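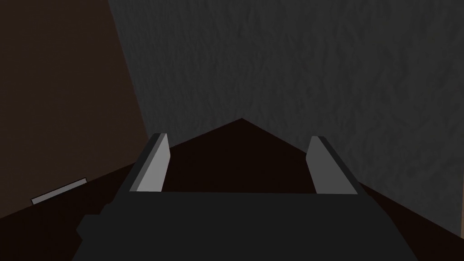

Most of what I have spent on the robot cell so far has gone on things I left out of the first budget. I wrote that budget in January on one sheet of paper: arm, gripper, table, cables, done. I am on the third version now, and since a few people have asked how I am planning it, I'll put it down.

The arm is the easy part to price. You get a quote, you add delivery and you know where you are. I have two quotes, one from Jatholm and one from Zulla. Zulla is cheaper on paper but doesn't include the mounting plate or the controller cable, and by the time both are added the gap has nearly closed. I am leaning towards Jatholm for that reason and because they will hold the price until the summer.

The gripper took longer. I want a plain parallel one with two fingers and a wide opening, as most of what I need to move is flat and narrow. Jirar do one for £425. There is a smaller version for £400, and I spent an evening trying to convince myself that the £25 was worth saving. It opens less far, and I would have regretted it the first time a part went down at an angle. I have put the larger one on the list.

Spare fingers are £145 a set. I had not budgeted for any. Then I started running the job in simulation, using a simple model with a dark table and a rough grey wall behind it, and got a better idea of how often I drive the fingers into something they should not touch. In the simulator that costs me a restart. I have added one spare set to the first order and will think about a second later.

I would recommend doing the simulation before you order anything. It takes up evenings but no money, apart from electricity. Two lines have already changed as a result. The table is going to be deeper than I had drawn it, so the arm can come at the parts from further back, and I have dropped the second camera for now. I may want it eventually. I would sooner have the money in hand when the cell is standing and I can tell what it lacks.

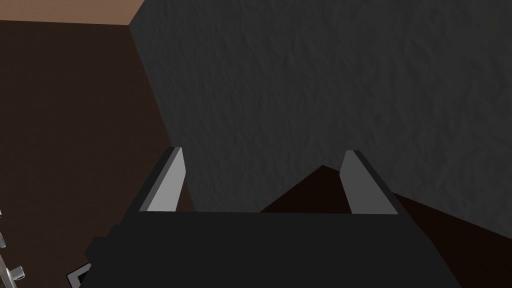
Mai wrote under my last post that I should budget for the guarding first and the arm second, as the guarding decides how much floor is left and the floor decides which arm will fit. I had it the other way round, with guarding as a single line near the bottom and a guess beside it. I have since measured the corner properly, and the longer of the two arms I was considering won't go in with a fence round it. That would have been an expensive thing to find out after delivery.

So the order of buying now looks like this. Guarding and table first, then the arm, then the gripper and the spare fingers together to save paying postage twice. The air line can wait, as the gripper is electric. I still need a price for having the socket moved, and the electrician is coming on Friday to look at it.

I have also kept back some money with no name against it. My first version had none, and every small bracket and connector felt like going over. I'll post the full sheet when I have the socket price.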